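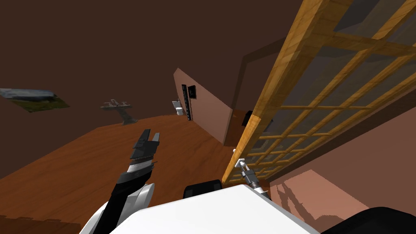 August, bench 2, 7:40 am

Moisture cure on the Wandia urethane, continued from previous entry. Panels 1 through 8 pulled from the cabinet at 90 hours. Cabinet logger shows a gap overnight, so the humidity figure for panels 5 to 8 is not usable. Temperature trace is complete.

Tack: none on 1 to 4. Panel 6 still prints under thumb pressure. Film on 6 was drawn down with the older bar, which has a nick near one end. Bar now tagged, do not use for anything that gets measured.

Pencil hardness, 1 to 4: all F. 5, 7, 8: HB. 6 not tested.

Can weight before decanting was 782 g, lid on. Did not reweigh after. Skin had formed on the top and was lifted out in one piece, so solids in the remainder may be off. Open a fresh can for the next set and purge with nitrogen before closing. 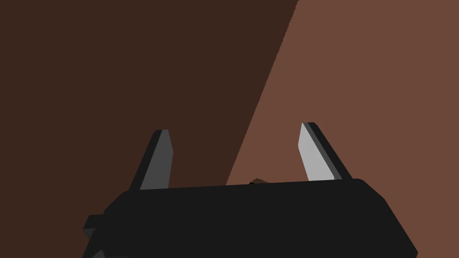
Flutano thinner was added to 3 and 4 only. No difference in leveling from 1 and 2 by eye. Flash time is shorter with it - bubbles froze in along the start edge of 4. Try adding it in two portions.

Abrasion on the Hwang wheel, 1000 cycles, panel 2. Wear track is even apart from the inner edge, where the vacuum nozzle sat too high. Weight loss not recorded, balance was drifting. Repeat on panel 1 once the balance has been leveled.

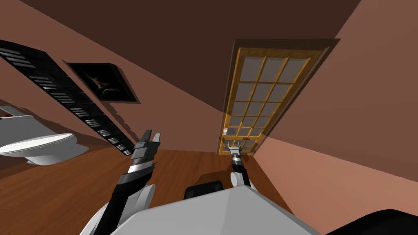
Color match for the Vultunstead job is still open. The tinted topcoat reads correct on the white card and too yellow on the primed board. The substrate shows through at one coat, and the customer's sample had two. Wall color matters as well: against salmon-pink walls and a reddish-brown wood floor like those in the room view, a neutral gray chip will read slightly green, so approve chips in the light booth on the gray surround only. Second coat goes on at 2 pm, same bar as panels 1 to 4.

To do:
Replace logger battery, check clock.
Order draw-down cards, sealed type.
Recut panel 6 and strip.
Ask stores for the batch sheet on the primer - the label on our can is unreadable below the lot line.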